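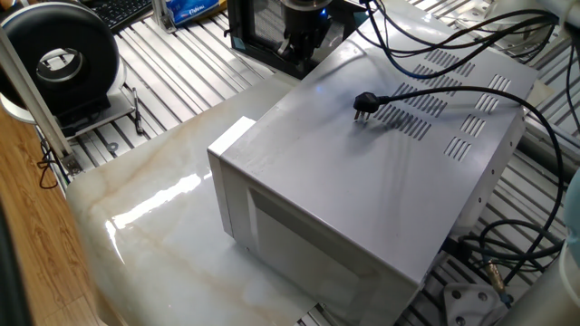 What should visitors to an open day be asked about automated work?
They should be asked what they believed the machine was doing at each stage, before they are asked whether they liked it.

4.2 Procedure at the Trellesby open day

The open day took place in June 2018 in the Trellesby workshop, with 338 registered visitors. Groups entered at fixed times and stood behind a floor line while the Darkix cell ran through its routine. Each visit lasted nine minutes. A host read from a prepared script and did not answer questions until the routine had ended, so that all groups received the same account of the work.

Figure 3. Work area of the demonstration cell. A microwave oven rests on a marble-patterned board over the slotted table, with a three-prong power plug lying on top of the oven.

Household appliances were chosen as the subject of the demonstration on the advice of Éabha Mac Giolla, who had found in earlier visits that industrial parts led visitors to comment on the size of the equipment and little else. The slotted table (Figure 3) allowed fixtures to be moved between groups without new measurements of the whole cell.

After the routine, visitors completed the Truteleo form, a single sheet with open spaces for comment. The forms were collected at the door and coded by two readers under the scheme of Ó Riain, with differences settled by discussion. In all, the readers identified some 1,730 separate remarks. Remarks on noise and on the temperature of the room were set aside and are not treated further.

A set of 100 forms was read a second time after an interval of two weeks. The second reading followed the same scheme, and agreement between the two readings is reported in Section 5.1 together with the results by age group.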